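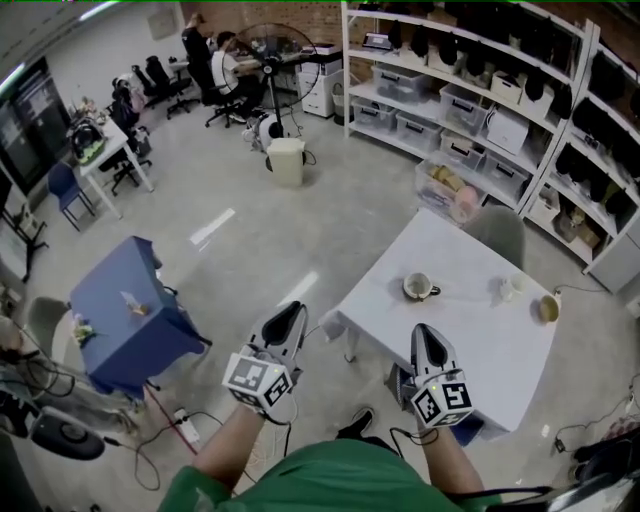 *Both grippers in the hands, white table on the right with the cups. Open day at Takács, small hall.*

**Open day at Takács: my report and some questions**

**dinard_9** wrote:

Hello all. I promised in the other thread that I will write something after the visit, so I do it now. Please excuse my English, I write slowly and check the words.

The open day had two parts. First a talk, which was too long for me (many slides on the company, few on the machines). Then we went down to the small hall, and there they demonstrated how they record hand work for teaching a robot arm. One operator takes a gripper in each hand and does the task at the table. The grippers carry cubes with black and white square patterns, and the software reads from these where each hand is in the room. The task for that day was clearing cups from a table.

What I liked: the operator talked during the work and answered everything. She told us that one good session gives 180 recordings, and that they throw away the ones where she hesitates. I asked who decides what is hesitation. She laughed and said, "I do."

What I liked less: we did not see the arm itself do the task. It was in another building and the visit did not go there.

My question to you: has somebody tried this method at home or in a small workshop? I have two tables and a patient brother-in-law.

---

**Samby** wrote:

Thank you for the report. I was in the group after yours, I think. We got the same talk, I stopped listening at the map of the offices.

I do not agree about the arm. For me the recording is the interesting half. An arm that picks up a cup I can see on video any evening.

---

**katar717** wrote:

> An arm that picks up a cup I can see on video any evening.

Yes, but on video you see the good attempt. At an open day you see it miss, and then you learn something. I went to their August event the year before and the arm was there. It put 8 cups on the tray and dropped the next one, and the explanation of why it dropped was the best part of my day. To invite people and leave the arm in another building is a bit poor, in my opinion.

About your question: I tried with one hand only. Printing the patterns is easy. Keeping them flat is harder, mine were on paper and the corners came up, and the position began to jump. Glue them on something stiff. Also check your light. A window behind the table gave me a lot of trouble.

---

**dinard_9** wrote:

Thank you, this is very useful. What did you use for the gripper body? The ones at Takács have a pointed jaw, gray, and a cable goes from each one down to the operator. I wanted to ask if the cable disturbs her but the next group was already at the door.

---

**katar717** wrote:

Printed, with a trigger from an old spray bottle. Ugly but it closes. My cable disturbed me very much until I fixed it along the forearm with tape. Leave some slack at the wrist.

---

**Samby** wrote:

I asked about the cable! She said she forgets it after the first ten minutes. Her complaint was the weight, and that the shoulders are tired before the hands.

And katar717, okay, I accept that a dropped cup teaches more. But I still think one should come to these days for the people who do the work, and they were very open with us. The man at the entrance gave me a bag with a pen and a brochure, and the pen does not write.

---

**dinard_9** wrote:

Mine writes, but only blue on the first line.

I will begin with one hand, as katar717 did, and stiff plates for the patterns. If it works I open a new thread with the measurements. One more thing for those who want to go: the registration for the next visit is already possible at the reception, you must write your name on the paper list there. The form on the web page did not accept my address, two times.

---

**katar717** wrote:

It did not accept mine either. Try without the accent in the street name.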